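Student Projects > Manipulation Challenge > Table clearing: does the plate count?

gbreathnach
Starting a new thread since the old one turned into a fight about batteries. I'm helping the Bermont club with the table clearing task, simulated division. Six students, one shared login, a lot of feelings. The rules say "remove all tableware from the work surface." Half of my group reads that as utensils first and then the plate. The other half says the plate can go with the utensil still on it, like a normal person leaving a diner. Has anyone had a ruling?

obinna_e
Utensils first. We asked in June and got back a two-word email. The two words were "utensils first."

torque_wench
Counterpoint, we moved a plate with a fork on it last season and got full marks. Different judge, though. I suspect the rulebook is more of a mood.

obinna_e
Last season was also when the fork weighed nothing because somebody left the mass field blank. I wouldn't cite it as precedent.

gbreathnach
OK, utensils first. Next question, then. Our grasp on flat stuff is terrible. The fingers come straight down, the utensil is thin, and the policy either squeezes air or tries to pick up the table. Right now we succeed 3 times out of 30. One of the kids has made a chart of this, in color, and hung it over my desk.

halima_b
Flat stuff is everybody's problem. I put our team's notes up on the club page and I'll paste the useful part so you don't have to fight the login.

Week four: thin things on flat things

We spent the first three weeks on cups, which was a mistake, because cups are easy and made us conceited. This week we moved on to the utensil next to the plate.
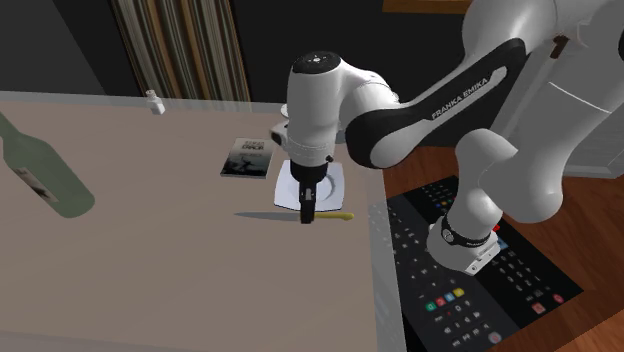
Notes by Halima Bako and Ebuka Afolabi, Otasia Robotics Club

Our setup is the Franka arm with the stock two-finger gripper, straight down, no tilt. The yellow utensil is the one we've been training on. Ebuka calls it a butter knife, I call it a spatula, and the config file calls it object_b, so everyone is unhappy equally.

The plate is what gets you. The utensil overlaps the near edge of it, and if you pick your grasp point by taking the middle of everything the detector likes, you end up pinching plate. We now mask out the plate before choosing a point. We also slowed the last bit of the descent to a third of the old speed. Boring, but the fingers quit bouncing.

We left the clutter in. The book and the wine bottle aren't targets, and an early version went for the book every chance it got. A great reader, that policy. We penalized it.

End of paste. We went from very bad to 16 out of 30 with just the masking. The slower descent got us a few more, but we changed the friction the same night, so I can't swear to which one did it.

lionel_dawber
I'm going to be the grump. Masking the plate is cheating. The point of the project is that students learn to train something that figures out the scene. If you hand it a cutout, you've taught it to pick up whatever you already picked out for it.

halima_b
It's a student project, Lionel. They're fifteen. They wrote the mask themselves and it took them two evenings and a great deal of pizza.

lionel_dawber
I don't doubt the pizza.

ebuka_af
Also the mask is learned. We didn't draw it by hand. And it's a butter knife.

halima_b
Rounded end. Spatula.

obinna_e
Butter knives have rounded ends. Have you two never had toast?

torque_wench
Is that giant keypad on the floor part of the official scene, or is it yours? We don't have one in ours and now I'm worried we have the wrong download.

ebuka_af
Came with the scene pack. Check that you're on the newer Groltton build. The old one has a different room.

torque_wench
We're on the old one. Of course we are. I've done 3,457 training episodes in the wrong room.

lionel_dawber
And here's where a policy that doesn't depend on the room would come in handy.

torque_wench
I will find out where you live.

gbreathnach
Tried the masking tonight. First run it went for the utensil, closed on it, lifted it, and set it down again in the same spot. Is there a term in the reward for actually taking the thing away?

obinna_e
There is if you write one. Chukwu's team had the same thing, theirs did it for a week. Look at whether your lift bonus pays out every step.

gbreathnach
It pays out every step.

obinna_e
Well then.

halima_b
Cap it once per object and add the distance to the bin. Post your numbers when you have them, including the bad ones. Lionel will want something to read.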